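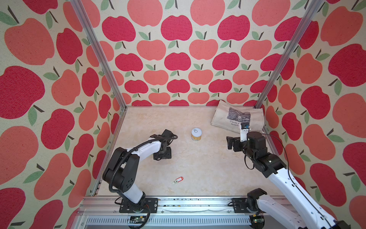 Carola Wunderlich wrote to me, after she read the first draft of this talk, that I should not begin with history. Begin with the kitchen, she wrote, people have all lived in a kitchen and very few have lived in a museum. So I follow her advice, and the history part comes second. (Slow down here. Last time I was too fast in the first two minutes.)

**Opening**

Good evening. My subject tonight is repeating patterns in the home: fruit, leaves, birds, small flowers. I want to ask why we choose them, why we get tired of them, and why our children go looking for them again.

Ask the room: who can still draw the kitchen wallpaper from their childhood? Wait for hands. Do not fill the silence.

My own was pears. Yellow pears on a grey ground, in my grandmother's flat in Plirach. One strip beside the stove was hung upside down, so the pears stood on their stems. As a child I believed it was a different fruit.

**What a repeat is**

- A repeat is the distance after which the pattern begins again.
- A straight repeat puts the same motif at the same height all the way across the wall.
- A half-drop moves each second strip down by half. The eye does not find the rows so quickly.
- Small rooms usually got the small straight repeat. It wastes less paper, and the person hanging it was often the person living there.

Show the two hand samples and pass them around. Please remember to collect them, the half-drop sample is borrowed.

**The Brultitz pattern books**

This is the main part, 10 minutes.

The Brultitz works printed wallpaper and later also furnishing fabric. The pattern books came to our archive in boxes, without any order. We have now listed 3,973 patterns. Of these, 2,718 show plants in some form, and 151 show fruit and nothing else.

I expected cherries to be first. Apples are first, and by a good distance. There is a note in one of the books, written in pencil by a designer whose name we do not have: "Apple again. The shops ask for apple." I find him, or her, a little bit tired in this sentence.

Why apple? I have two ideas and I am not certain about either of them.

First, the shape. An apple is nearly a circle, so it sits well in a row and it forgives a bad join. If a strip is hung slightly too low, a round thing hides the mistake better than a long thing. A banana would be terrible.

Second, the color. With two reds and one green a printer can make a whole sheet look rich. Each extra color was an extra roller, and each roller was money. In the price lists the apple patterns are almost always in the cheaper half.

(If somebody asks about lemons: yes, there are lemons, but late, and mostly for bathrooms.)
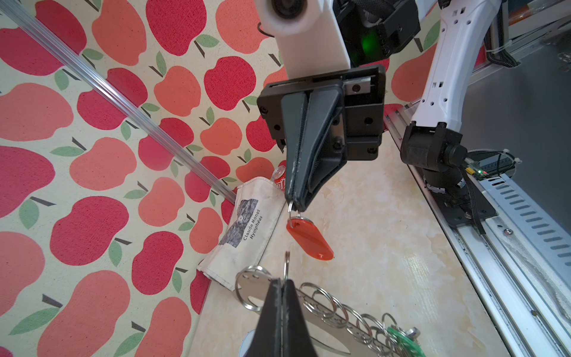

There is also a third idea, which came from Paquette, the shop in the old town that sold Brultitz goods for more than 90 years. In their order letters they do not speak about beauty at all. They speak about dirt. A plain cream wall shows every finger and every drop of fat. A cream wall with a busy print on it shows much less. The word they use again and again is "patient". This paper is patient, please send twelve rolls.

I like this word very much and I would like to stay with it for a moment. Read the letter from August aloud, only the second paragraph. The first one is about a late delivery.

**Getting tired of it**

Every pattern in the books has a life. It is ordered, ordered again, then ordered in a different ground color, and then it stops. Green ground is nearly always the last one before the end. I have no explanation for this — maybe someone in the room who worked in the trade can tell us.

After that comes the plain period. The walls are painted white, and the old paper stays underneath, because to scrape it off is hard work. When people renovate now, they find it. I receive photographs of such finds almost every week, usually a piece the size of a hand behind a cupboard.

**Coming back**

The firm Endotance prints old patterns again, from scans, on paper and on cotton. They let me see which ones people choose. The customers are often young and the pattern is often larger than the original. They put it on a single wall, where their grandparents covered the whole room and sometimes the ceiling too.

One customer asked for a matching fault, with the join two fingers too low, as it was in her parents' hall. They printed it for her.

**Before questions**

- Thank the library for the room.
- Sample books are on the side table. Clean hands, please, and no coffee near them.
- Anybody with a scrap of paper at home that they cannot identify can bring it to the archive on a Thursday. We need the edge of the sheet if possible, as the pattern number is printed there.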